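Clifford Lavoie has made us both tea before I've got my coat off, and he is already apologising for the state of the whiteboard. It covers most of one wall at Modville, the small software outfit where he looks after motion planning, and it is thick with arrows, crossed-out arrows and what turns out on closer inspection to be a grocery list.

"That stays up," he says, a bit sheepishly. "I'd only forget it otherwise."

I had come to ask him about Killis, the planner his team has been building for the better part of four years, and in particular about why they do so much of their work in simulated kitchens. He is happy to talk about it. He is happy to talk about most things, as it happens, and we got through a fair bit of curling before we got to robots.

Lavoie grew up over his parents' hardware store and studied surveying first, a fact he brings up more often than you'd expect. "Surveying is where I learned to be suspicious of my own measurements," he says. "You take your reading, you walk around, you take it again from the other side, and you have a good long think about why the two don't agree. Planning for a robot arm is an awful lot like that — you never quite know where anything is, and you have to move anyway."

Killis sits between the part of the system that decides what to do and the part that drives the joints. Somebody upstream says, in effect, put this over there, and Killis has to find a path for the whole arm that gets it done without clouting anything on the way. In an open space that's fairly easy. Kitchens, he says, are another matter altogether.

"People think of the counter as a big flat friendly place, and it is, in the middle. But folks don't keep things in the middle. They push everything back against the wall, or tuck it in beside a cupboard, and now your arm has to come in from one side with a wrist that sticks out behind it and an elbow that wants to be somewhere you can't have it. The fingers are the easy bit! I've watched so many plans where the fingers were lovely and the forearm was trying to go straight through a cabinet."

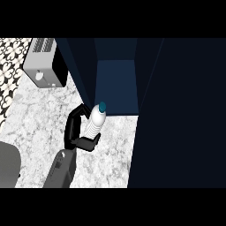

The simulated kitchens come out of a tool the team calls Hovwood, which lays out counters, cupboards and small appliances to a set of rules and then hands the result over to the planner. There are 600 layouts in the standard set at the moment. Every night each one is run with a fresh starting pose for the arm, so that 600 new attempts are waiting when people come in, and Lavoie likes to go through the failures with his breakfast.

"My wife thinks it's a terrible way to start the day," he says. "But I find it kind of soothing. You scroll along and there's a little arm that has got itself tangled, and you think, all right, what did you believe was there? Nine times out of ten it believed something sensible."

The trouble that ate up most of last winter was a matter of held objects. Once a gripper closes on something, that thing becomes part of the arm as far as collisions go, and the planner has to carry its shape along on every step. For a long while Killis assumed that whatever was held would be sitting square in the fingers. A bottle that had tipped a little in the grasp was still treated as upright, so the top of it could be somewhere the planner had never checked.

"It was such a small thing," Lavoie says, shaking his head. "A few degrees of lean. And for a while we blamed everything else, the cupboard models, the joint limits, me." The fix was to have the planner ask for the object's pose again after the grasp, and to pad the shape by 10 millimetres when the answer looked shaky. He'd like to bring the padding down, and he has promised himself he won't do it until the perception side is steadier.

Perception is handled by a separate module named Li, which is short for something that he and a colleague across the room could not agree on while I was there. In simulation it's possible to skip Li entirely and give the planner the true position of everything, and the team did so for most of the first year. He regrets that now, though he's gentle about it.

"You get spoiled," he says. "The planner gets spoiled, I should say, but so do you. We'd built something that was very good at moving through a world it knew perfectly, and then we gave it Li's version of the world, where the edge of a dark cabinet wanders a bit each time you look, and it just sat there. It wouldn't move at all. Everything was a possible collision." These days the true positions are only switched on for debugging, and there's a colour change in the viewer so you can't leave them on by mistake. (He has left them on by mistake. It was before the colour change.)

I asked whether the planner was quick enough for a real kitchen, and he took his time answering. Killis is allowed 1,000 milliseconds to come up with a path, and if it hasn't found one by then it has to hold still and say so. Lavoie would sooner have an arm that waits than one that guesses, and he has had some lively arguments with people who feel the other way.

"A second is a long time when you're standing there watching," he admits. "I do understand that. My dad would've walked over and done it himself."

Next on the list is cleaning up how Killis reports its failures. At present it gives back a short code, and Lavoie is the only person who has most of them memorised. He wants it to name the two things that would have touched, in plain words, along with the point in the motion where it gave up looking. A rough version is already running on his own machine, and he turned the screen around to show me, then spent several minutes hunting for a layout that would fail.

The first three he tried worked perfectly well, and he looked a little put out about it. He found one on the fourth go, read the message aloud, spotted a spelling mistake in it, and went to fix that while I finished my tea.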